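Search our help pages

Tornura Gripper Kit: Frequently Asked Questions

Answers to what people ask most before they order a Tornura kit and in the first weeks of using one. If your question isn't covered, write to the support desk.

BEFORE YOU ORDER

What is in the kit?

A two-finger gripper, a wrist plate, a small wrist camera, one data cable, one power cable, a set of spare finger pads and a hex key. The arm is sold separately. The software is a download, and your license code is on the card inside the lid of the box.

Which arms does it fit?

The standard wrist plate fits the Gorgate tabletop arm in both lengths. We also sell an adapter plate for the older Phromma arm. If you have something else, send us a drawing of the flange with the hole spacing marked and we will tell you whether either plate can be made to fit. We don't sell custom plates at present.

Do I need to know how to program?

Not for basic picking. You can save positions by moving the arm by hand and pressing the button on the wrist plate. A sequence of saved positions can be played back from the desktop app. For anything that depends on what the camera sees, you will need to write a short script or change one of ours. Most customers start with the sorting script and edit the numbers at the top.

How long does delivery take?

Kits in stock leave our workshop within 5 working days. Orders placed in December usually take longer. The Phromma adapter is made in batches, so check the product page for its current status.

Is there a trial?

Yes. You can return the kit within 21 days for a refund, less return shipping. The finger pads may show normal wear. Please don't send back a gripper with glue, paint or tape on the fingers — we have to replace the fingers and will charge for them.

PICKING UP OBJECTS

What size of object can it hold?

The fingers open to 48 mm. Anything narrower than that can be gripped if the surface isn't too slick and the object isn't too heavy for your arm. Check the arm's payload figure and subtract the weight of the gripper, which is printed on the underside of the wrist plate.

Can it handle small round things such as batteries?

Yes, and household batteries are one of the more common things our customers sort. A cylinder standing on its end is the easier case. Bring the fingers down on either side and close slowly. If one finger touches first, it will push the battery before the other finger meets it, and the battery may tip over. Set the closing speed to Low and turn on Center Before Close in the app. 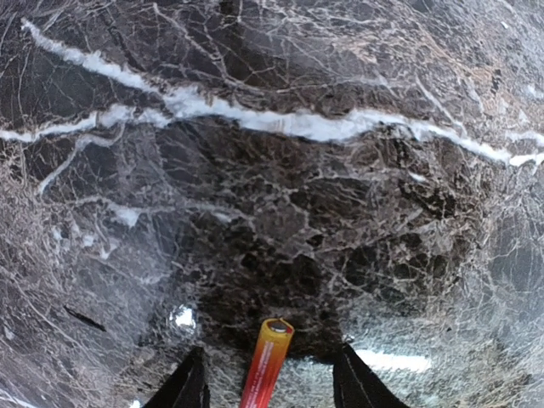 Wrist camera view: a battery between the fingers, over dark veined marble.

For batteries lying flat, approach across the short side and keep the fingertips slightly above the work surface. Never let both metal ends of a battery touch metal at the same time. The standard pads do not conduct, but a worn pad can expose the finger underneath, so check them before each session. Do not use the kit on swollen, leaking or dented cells.

Does the grip force adjust by itself?

No. You pick a force level from 1 to 12. Start low and go up one level at a time until the object no longer slips. The app remembers the last level for each saved sequence.

THE CAMERA AND THE WORK SURFACE

Does the work surface matter?

It matters for the camera more than for the fingers. The detection script that comes with the kit looks for edges. A plain, matte surface gives it the least trouble. Patterned stone, wood with strong grain and printed tablecloths all have edges of their own, and the script can mistake a line in the surface for the side of an object. Polished surfaces also throw back light, which shows up as bright patches.

You have a few options on a surface like that. Raise the Minimum Contrast setting. Switch from edge detection to color detection if the object has a strong color, such as red or orange. Move the lamp to one side so the glare falls away from the object. Or lay down a sheet of plain gray card, which fixes most cases.

Why can I see the fingertips in the picture?

The camera is placed so that both tips stay in view. You need them there to judge alignment. The script masks them out after you run Finger Mask from the Setup menu. Run it again whenever you change the pads.

Can I read labels with the camera?

Large print, yes. Small print on a curved wrapper is usually too blurred at working distance. For reading labels we suggest a second fixed camera, and the app accepts one over USB.

CARE AND REPAIRS

How often should I change the pads?

When they look shiny or feel hard. A spare set is included, and further sets are sold through Trultard, our parts dealer.

Who do I contact about a fault?

Repairs are handled by Margit Ekström at the support desk. Include the serial number from the wrist plate and, if you can, the log file from the app (Help, then Save Log). Please don't open the gripper housing before writing, as that ends the warranty.

Contact: Tornura support desk | © Tornura. All rights reserved. | Back to top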